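Category: Student Work > Applied Technology and Society > Project Reports

Automation at the Mixed Goods Bench: Changes in Staff Duties at the Prillano Returns Center, Clumumley

Submitted 2024-07-30

1. Purpose of the project

This report presents the findings of a student project carried out at the Clumumley returns center operated by Prillano. The center receives small consumer goods sent back by retail customers, checks them, and directs them to resale, repair or disposal. The project examined how the duties of bench staff changed after a robotic hand was introduced for the handling of mixed items. It did not attempt to measure the commercial value of the equipment.

2. Method

The project team observed work at the bench over 15 shifts and held interviews with staff from both the day and evening crews. The team also reviewed the shift log, in which operators record every item that the hand fails to handle and passes back to a person. The log for the observation period contained 330 such entries. Staff were told that their answers would not be linked to them by name, and the supervisor was not present during interviews.

3. The work before and after

Before the change, each bench was staffed by two people. One lifted and turned the goods so that labels could be read, and the other entered the result. The center handled an average of 775 items per shift in this way. Staff described the lifting and turning as easy to learn but hard on the wrists by the end of a shift.

Under the present arrangement, one person is assigned to the bench with the robotic hand. That person sets out the goods, watches the hand, and steps in when an item is dropped or missed. The second person has been moved to inspection, where decisions about damaged goods are made. The variety of goods at the bench is wide. A cardboard food box, a carded tool in a blister pack, a tube and a water bottle may all be laid out together, and each calls for a different grip.
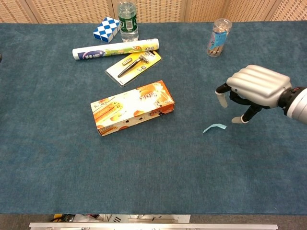 Operators reported that the spacing of goods was the part of the job for which they had received the least preparation. The written procedure stated only that items should not touch. In practice, experienced operators had developed their own rules, such as keeping tall containers away from the near side and leaving extra room beside flat packages. These rules were passed on by word of mouth and differed between the two crews.

4. Findings from interviews

Most operators stated that the physical strain of the job had dropped. Several added that the work now required closer attention over longer periods, and that waiting for the hand to complete a slow grip was tiring in its own way. Those who had worked in pairs missed the conversation.

Staff moved to inspection generally regarded the change as an improvement. They were given 40 hours of training under the Acheampong module, the center's internal course on product condition. Operators who stayed at the bench received no comparable course, and some viewed this as unfair. Pay grades had not been revised at the time of the interviews, although bench operators now carry out minor resets that were formerly left to technicians.

5. Recommendations

The team recommends that the spacing rules used by both crews be collected and added to the written procedure. Bench operators should be offered the same training as inspection staff, and regular rotation between the two roles should be tried. The job description for the bench should be revised to include resets and log entries.

6. Limits of the study

The observations cover a single site. A planned visit to the Coramthorpe center, where the older two-person arrangement remains in use, was postponed until August, and its results will be submitted as a supplement to this report.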